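Home | Issues | Authors | Open Access
December 30, 2025, by the Sorka group, Porville
Reading time: 2 min

4.2 Open day demonstration

In September we showed the Sorka simulator to visitors in Porville. They followed the simulated views on a screen.
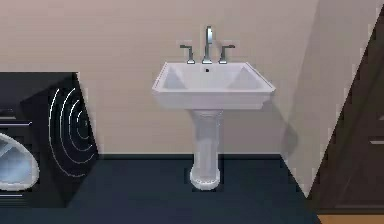

Figure 3. Rendered laundry area with pedestal sink.

Each visitor could choose a start point from a list of 200. 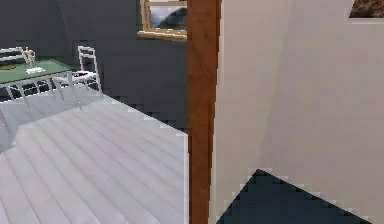

The Prodine planner then computed the route again.
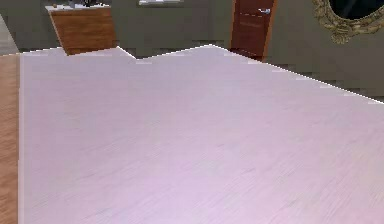 By the Sorka group, Porville

Of 926 planned routes, 615 were finished during the day.
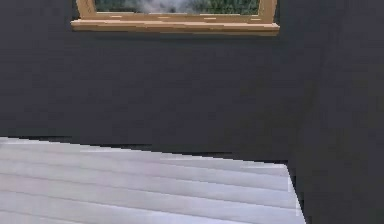 Visitors asked mostly about how the planner localizes itself. We answered that plain walls give few features. A view such as the dark gray wall with the wood-framed window is easier to match at the sill than elsewhere.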